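Partilhas 4 | Comentários 2
Categoria: Atas e documentos › Oficina partilhada › Robótica e automação

OFICINA PARTILHADA DE USTVILLE
ATA DA REUNIÃO ORDINÁRIA DO GRUPO DE TRABALHO DE AUTOMAÇÃO

Aos 14 de setembro de 2022, reuniu na sala de apoio da Oficina Partilhada de Ustville o grupo de trabalho responsável pela montagem da bancada de dois braços, adiante designada por projeto Livon. Verificada a existência de quórum, a coordenação declarou aberta a sessão e procedeu à leitura da ordem de trabalhos, que foi aceite sem alterações.

Ordem de trabalhos

1. Aprovação da ata anterior
2. Estado do modelo simulado da bancada
3. Tarefa da gaveta
4. Tarefa do cubo
5. Orçamento e aquisições
6. Utilização do espaço e segurança
7. Outros assuntos

Ponto 1 – Aprovação da ata anterior

A ata da reunião de junho foi posta à votação e aprovada com uma correção. Onde se lia que o tampo da bancada física ficaria encostado à parede norte, deve ler-se que ficará afastado dela o suficiente para permitir a passagem de uma pessoa pela parte de trás. A correção havia sido pedida por escrito pelos membros que tratam da cablagem.

Ponto 2 – Estado do modelo simulado da bancada

A coordenação recordou que o grupo decidiu, em junho, concluir o modelo simulado antes de comprar a estrutura metálica definitiva. O modelo corre no computador da sala de apoio e é mantido no repositório interno sob o nome Aleck. Desde a última reunião foram integrados o tampo, os montantes da estrutura, os dois braços e os objetos de ensaio.

Foi apresentado o trabalho relativo à disposição geral. As bases dos dois braços ficam junto ao bordo de trás do tampo, o que deixa a metade da frente disponível para os objetos. O grupo de cablagem chamou a atenção para os cabos que saem das bases e que, na bancada real, terão de ser presos ao tampo. Foi dito que um cabo solto na zona de trás não prejudica a simulação, mas pode prender-se a um braço verdadeiro quando este recua.

Discutiu-se ainda a posição do montante da frente. Uma parte dos presentes entende que, colocado a meio do bordo, dificulta o acesso de quem está a repor os objetos entre ensaios. Outra parte considera que a posição é aceitável e que deslocá-lo obrigaria a rever os cálculos da estrutura. Ficou decidido manter a posição no modelo e experimentar na oficina, com uma ripa provisória, se o acesso é de facto incómodo.

Ponto 3 – Tarefa da gaveta

A primeira tarefa prevista no plano do projeto consiste em abrir e fechar a gaveta de um pequeno armário pousado no tampo. No modelo, o armário tem acabamento de madeira castanho-avermelhada e fica um pouco à direita do centro, com a gaveta a abrir para a esquerda. O braço direito trabalha do lado da gaveta e o esquerdo permanece do lado oposto.

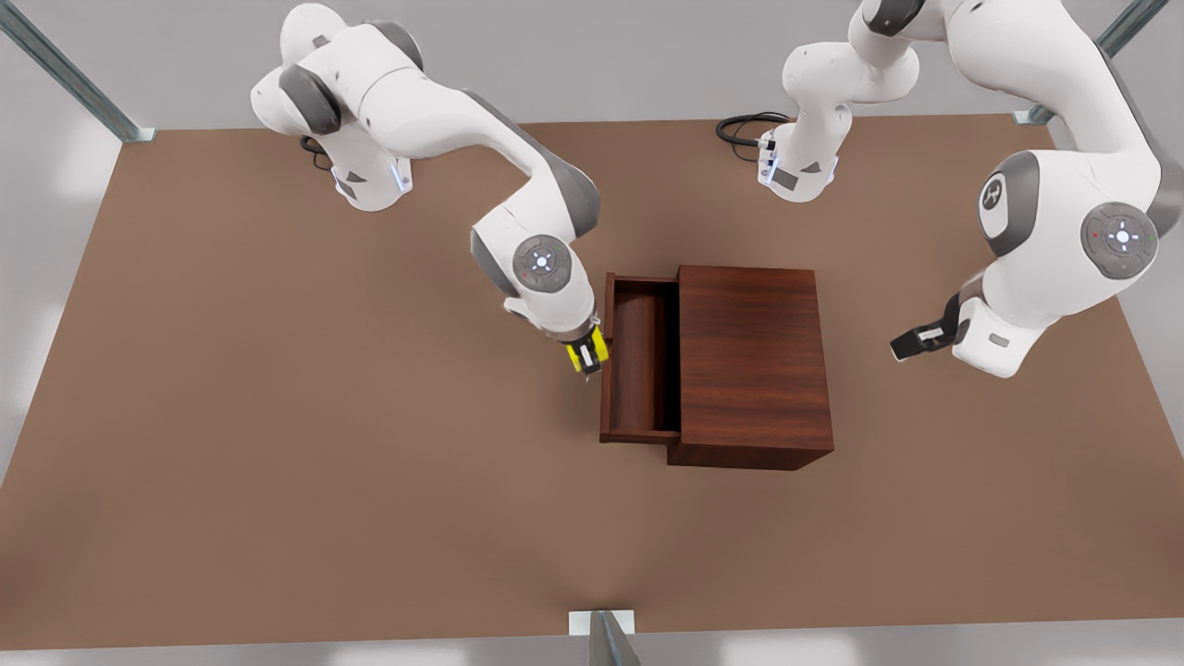
Quanto à repartição de funções entre os braços, foram postas à consideração duas propostas. A primeira atribui todo o movimento ao braço direito e deixa o esquerdo parado. A segunda prevê que o braço esquerdo segure o corpo do armário enquanto o direito puxa, por se recear que um armário leve deslize sobre o tampo. Após troca de impressões, foi aprovada a segunda proposta, com a ressalva de que os primeiros ensaios poderão ser feitos com o armário fixado por grampos.

Foi também pedido que se registasse em ata a divergência quanto ao ponto de contacto. Os membros que programaram a sequência preferem que a garra desça junto ao canto superior do painel da gaveta. Os membros da marcenaria lembraram que o esforço num canto tende a entortar a gaveta nas corrediças, sobretudo em peças de fabrico artesanal, e recomendaram que se puxe pelo meio do painel. A questão fica em aberto até haver um armário físico para experimentar.

A marcenaria ofereceu-se para construir esse armário com sobras de madeira da oficina. As medidas serão retiradas do modelo e entregues em papel, com as folgas da gaveta indicadas à parte. Pediu-se que o fundo da gaveta seja desmontável, para se poder corrigir o atrito sem desfazer a peça inteira.

Ponto 4 – Tarefa do cubo

A segunda tarefa é a de pegar num cubo amarelo pousado no tampo e colocá-lo noutro local. O grupo de programação informou que foram executadas 3.000 repetições em simulação, com a posição e a rotação do cubo sorteadas em cada uma, e que 89 terminaram sem que o cubo fosse agarrado. A maior parte destas falhas ocorreu com o cubo rodado em relação aos dedos da garra, que fecharam sobre as arestas e o fizeram rodar ou saltar.

Foi proposto que a garra passe a alinhar-se com as faces do cubo antes de avançar. A correção implica calcular a orientação do cubo a partir da vista da câmara virtual, o que o programa atual não faz. Foi igualmente sugerido reduzir a velocidade de fecho dos dedos. As duas medidas foram aprovadas, devendo ser ensaiadas em separado para se saber qual delas produz efeito.

Um dos presentes observou que a cor do cubo facilita a sua deteção sobre o fundo castanho e que os resultados não devem ser lidos como válidos para qualquer objeto. A observação foi acolhida. O grupo preparará uma segunda série com cubos de tons mais próximos do tampo, sem prejuízo da série principal.

Solicitou-se ainda que a abertura da garra no início da aproximação passe a constar da folha de registo. Até agora, cada operador iniciava os ensaios com a abertura que entendia, o que tornou inúteis algumas comparações feitas durante o verão.

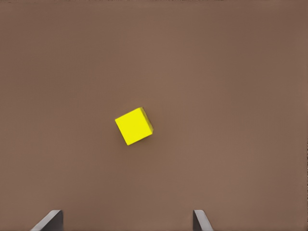

Pergunta apresentada por um membro: a que distância do cubo deve a garra parar para corrigir o alinhamento?

Resposta do grupo de programação: a distância será definida por ensaio, começando com a garra bem afastada e encurtando o percurso final até que a correção deixe de ter tempo para se completar. O valor escolhido ficará registado no Aleck, junto dos restantes parâmetros da tarefa.

Na sequência da resposta, ficou assente que a rotação da garra se fará sempre com os dedos abertos e sem contacto com o tampo. O procedimento será o mesmo para os dois braços, ainda que a tarefa do cubo venha a ser executada por um só.

Ponto 5 – Orçamento e aquisições

Foi apresentada a proposta da Hapeta para o fornecimento de perfis metálicos, esquadros e pés de fixação. A proposta inclui o corte à medida, mas não o transporte até Ustville. Os presentes consideraram o preço aceitável, tendo pedido que se confirme se os pés podem ser aparafusados ao tampo pelo lado de cima, como está previsto no modelo.

A aquisição foi aprovada condicionalmente. A encomenda só seguirá depois de concluída a experiência com a ripa provisória referida no ponto 2, a fim de evitar a compra de um montante que tenha depois de ser cortado. Não foram apresentados orçamentos para o tampo. A marcenaria indicou ter uma placa em armazém que poderá servir, dependendo do empeno.

Quanto aos braços físicos, mantém-se a deliberação anterior: não será assumida qualquer despesa de aluguer ou compra enquanto as duas tarefas não estiverem estabilizadas em simulação. Um membro pediu que constasse a sua discordância, por entender que os prazos de entrega justificam um contacto prévio com fornecedores. A coordenação aceitou que se peçam condições, sem compromisso de encomenda.

Ponto 6 – Utilização do espaço e segurança

A bancada ficará instalada na divisão que hoje serve para guardar as placas grandes. As placas serão transferidas para o corredor das traseiras, depois de reforçado o suporte. Até essa transferência, não se autoriza a montagem de qualquer parte da estrutura.

Foi lido o projeto de regras de utilização, do qual se transcrevem as disposições aprovadas:

– Os braços só podem ser ligados com 2 membros presentes na divisão, um dos quais junto ao botão de paragem.
– A reposição do cubo ou do armário faz-se com os braços parados.
– Os cabos são verificados antes da primeira ligação do dia.
– As alterações ao programa são ensaiadas no modelo simulado antes de passarem para a bancada.
– Os ensaios interrompidos são anotados na folha de registo, com indicação do motivo.

A disposição relativa à presença de menores foi retirada para nova redação, por colidir com o regulamento geral da oficina.

Ponto 7 – Outros assuntos

Foi pedido que as cópias de segurança do Aleck deixem de ser guardadas apenas no computador da sala de apoio. O grupo de programação fará uma cópia externa após cada alteração ao modelo.

Deu-se conta de um pedido do grupo de eletrónica para utilizar o mesmo computador ao fim da tarde. O pedido foi deferido, com prioridade para as séries de simulação já iniciadas. Será afixada junto ao monitor uma folha de reservas.

Foi ainda referido que a iluminação da futura divisão da bancada tem uma lâmpada avariada, ficando a substituição a cargo da gestão do edifício, a quem a avaria já foi comunicada.

Nada mais havendo a tratar, foi encerrada a sessão, da qual se lavrou a presente ata, que será submetida a aprovação na reunião seguinte e arquivada na pasta do projeto Livon.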